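Uneo Bin Set Review: Three Months on My Glassware Cell

I've been putting off writing this one because, let's be real, who gets excited about plastic bins? Me, apparently! I look after a small pick-and-place cell with a Hoken tabletop arm that sorts lab glassware, and the thing that ate most of my time all spring was the parts presentation. The arm was fine. The glassware just never sat in the same spot twice.

Before the Uneo set I had a homemade rack, and every time I bumped it I had to reteach the lot. So I bought a pack of the open-front bins in white, stuck 3 of them in a row, and started over.

Setup took me an evening. Wipe down the table, square the first bin to the back edge, push the others up against it, then jog the arm to each front lip and save the point. The low lip is the best thing about these – the arm can come in from the front at a shallow angle and I don't need that silly up-and-over move anymore, which used to trip the joint limit on my Hoken at least once a shift. I dropped approach speed for the first day, ran 13 dry cycles with nothing in the bins, and only then loaded any glass. Please do this. I learned the hard way with a flask I was rather fond of.

Now the gripes. White glossy plastic and clear glass are a rotten combination for a camera. My vision software (I use Finisard) lost beakers constantly until I turned the exposure down and moved the lamp off to one side. A matte version would fix it overnight, and I've written to Uneo to say so. Colored tips help a ton, so I keep a red-tipped rod with one beaker and a green one with the next, and I teach the color first and work out the glass from there. The flask on its wire tripod shares the last bin with a clear glass tube or funnel stem. 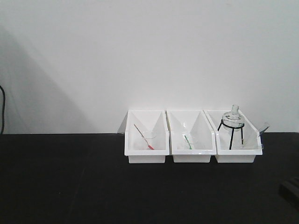 My other complaint is that the bins are light. After a couple of weeks of gentle nudges mine had crept sideways enough to spoil the grasp points. I fixed that with a strip of Trajkovski mounting tape under each one, and I recheck the saved points every Monday-type morning before the first run (coffee in hand, takes five minutes). The counter read 3,244 picks when I last looked, and I've redone the tape once, back at 2,000.

Would I buy them again? Yep, and I have – a second set came in June for the other table. Four stars from me, and I'll add the fifth if they ever do that matte finish.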